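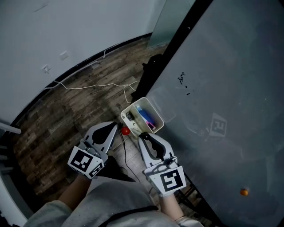
Nives Guerra
Allotment diarist and seed swap secretary

Nov 1, 2020

Quick one before the light goes. Clocks changed last week and I'm still all wrong, up at five, useless by three.

Garlic in at last. Two rows along the fence side where the broad beans were, and I ran out of string halfway down so the second one wanders. Soil horribly claggy. Scraped my boots on the edge of the cold frame and then of course needed the cold frame. Kelly came by with a bag of leaves from her street, mostly plane, which take for ever to rot, but I said thank you and tipped them in the cage anyway.

Leeks have rust. Not dreadful. Pulled the worst, had them in soup.

Shed roof: still leaking over the seed tins. Moved the tins. Must ask Ademir about felt, he did his in April and had some left over. Or he did then.

Sorted envelopes for the swap while it rained. 68 of them, and half with no year on. Sebastião writes "good ones" on his and nothing else. Good what? Opened one, it was parsnip, and parsnip from goodness knows when is no use to anyone. Put it on the compost, felt mean.

Should of ordered the onion sets by now. Will do it tonight. Will I.

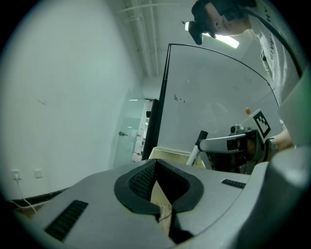 Daiane rang, so writing it down or I'll forget what I told her.

Is it too late to plant garlic now?
Any time until the ground freezes is fine, and the cold does it good. Plant the cloves pointy end up, a couple of inches down, and leave them be.

She only has pots. Told her pots are fine if they're deep and don't sit in a saucer of water all winter, like mine did the year I lost the lot.

Robin on the fork handle agian. Left him a worm. Fleece still needs pegging down and it's blowing up now, so that's me off back out with the torch.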